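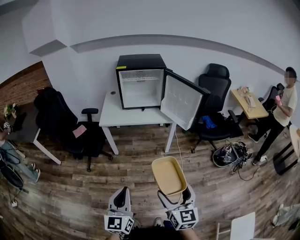
How does a fridge keep food cold?

A fridge does not make cold. It takes heat out of the air and the food inside it and moves that heat somewhere else.

To do this, it uses a special liquid called a refrigerant. The refrigerant travels round and round through a long, thin pipe. Part of the pipe is on the inside of the fridge and part is on the outside.

Inside the fridge, the liquid turns into a gas. When a liquid turns into a gas it soaks up heat. You can feel this for yourself. Lick the back of your hand and blow on it. The wet patch feels cold as the water dries, and this is the water taking heat away from your skin.

Next, the gas goes to a pump called a compressor. The compressor squeezes the gas, which makes it hot. The hum you hear in the kitchen is usually the compressor working. The hot gas then flows through the pipe on the outside, gives its heat to the room and turns back into a liquid. Then it goes round again.

What did people do before fridges?

They used ice. In winter, workers cut blocks from frozen lakes and stored them in thick-walled buildings called ice houses. Straw or sawdust was packed round the blocks to stop heat getting in. Some of the ice lasted until summer.

Why does food go off?

Tiny living things called bacteria are found almost everywhere, and some of them grow on food. They grow quickly in warm places and slowly in cold ones. A fridge should be kept at 5°C or below. It does not kill the bacteria – it only slows them down, so food still goes off in the end. 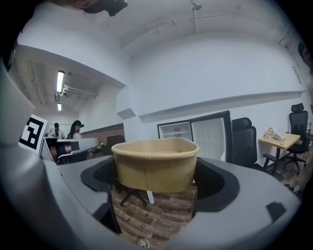
Leftovers should be cooled and put in the fridge within two hours of cooking. Large amounts cool faster if you split them up into small portions. A round paper bowl like this one has an open top, so food kept in it needs a cover. Cooked rice needs extra care and should be eaten within a day.

Words to know

Refrigerant: the liquid or gas that carries heat out of a fridge.
Compressor: the pump that squeezes the gas.
Bacteria: living things too small to see without a microscope.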